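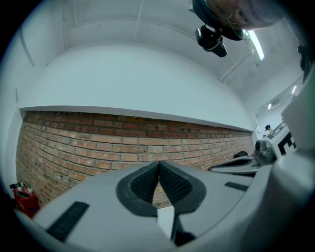 Attachment: hand-held gripper, finger pads, long room by the brick wall

Ticket 214
Subject: Pad quantities on the Folari quote do not match the equipment plan
Category: Purchasing / hand-held grippers
Priority: Normal
Status: Closed
Opened by: Wolfram Rathjen
Assigned to: Equipment desk

Description of problem

The equipment plan for next year has a line for replacement finger pads for the hand-held grippers. The plan says 60. The quote from Folari also says 60, but the price is close to double what we put in the budget. I need to know which one is right before I release the order. The budget sheet locks at the end of October and I can't move money between lines after that.

What I have checked so far:

The part number on the quote is the same as on our last order.
The currency is right.
Shipping is a separate line, so it isn't hiding in the unit price.
The discount from last year is still applied.

Steps to reproduce: open the plan, go to Consumables, compare the pad line with line 2 of the quote.

Wolfram

Equipment desk, 9:40 am

Please send the unit of measure from both documents. The column is hidden by default in the plan. Unhide it between Quantity and Price.

Wolfram Rathjen, 10:15 am

The plan says "each." The quote says "pr." I had read that as "price."

Equipment desk, 10:32 am

It means pair. Folari changed to selling pads in pairs, left and right together. The part number stayed the same, which I have complained to them about. So the plan has 60 pads and the quote has 60 pairs. Both documents are correct on their own terms and the order would have been twice what you wanted.

Before we cut it in half, is 60 single pads really the number? It was copied from the previous plan, and that plan was written before the Vikix work was added.

Wolfram Rathjen, 11:20 am

I asked the people who use them. They change both pads at the same time, so buying in pairs suits us. Nobody had a wear log. What I got was that the ribbed inner face is what they look at, and when the ribs go flat at the tip they swap the set. How often depends on what is being picked up.

With the Vikix work included I don't think half is enough. I also don't think we need the full 60 pairs on the shelf on day one.
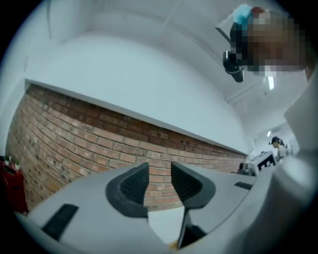
The other thing that came up is fingers. The plan covers pads only. If a finger cracks, we have no line for it and it would come out of the general repair money, which Thiele manages and which is mostly promised already. Can fingers go on the same order?

Equipment desk, 1:05 pm

Yes, same supplier, separate line. Don't put them under Consumables or accounting will send it back. They go under Spare Parts.

I also asked Sullberg for a price on pads so we have something to compare. They can supply them, but the lead time is longer and they want a drawing from us. We don't have a current drawing. I would leave Sullberg for the next round and stay with Folari this time.

Suggested change:

Keep the quantity at 60 pairs, as a call-off order in two deliveries. We pay for each delivery when it ships.
First delivery is charged to the existing pad line. It fits.
Second delivery goes in the plan as a new line under the Vikix budget.
Add a line for fingers under Spare Parts, priced from the Folari list.
Change the unit in the plan from "each" to "pair."

Wolfram Rathjen, 2:50 pm

Agreed on all of it. Folari confirmed by phone that they will split the delivery at the same unit price and will send a revised quote. I have changed the unit in the plan and left that column visible.

Two questions left. Does the second delivery need its own approval? And who starts the wear log?

Equipment desk, 3:10 pm

No separate approval as long as both deliveries are on one order number. For the log, a sheet next to the pad drawer is enough. Date, gripper, pads changed, initials. I'll print one and bring it over.

Wolfram Rathjen, 4:25 pm

Revised quote received and checked against the plan. Units match, total matches. Order released. Please close.

Resolution: Unit of measure mismatch (each / pair). Plan corrected, quote revised, finger line added.
Follow-up: Get a pad drawing made before asking Sullberg again.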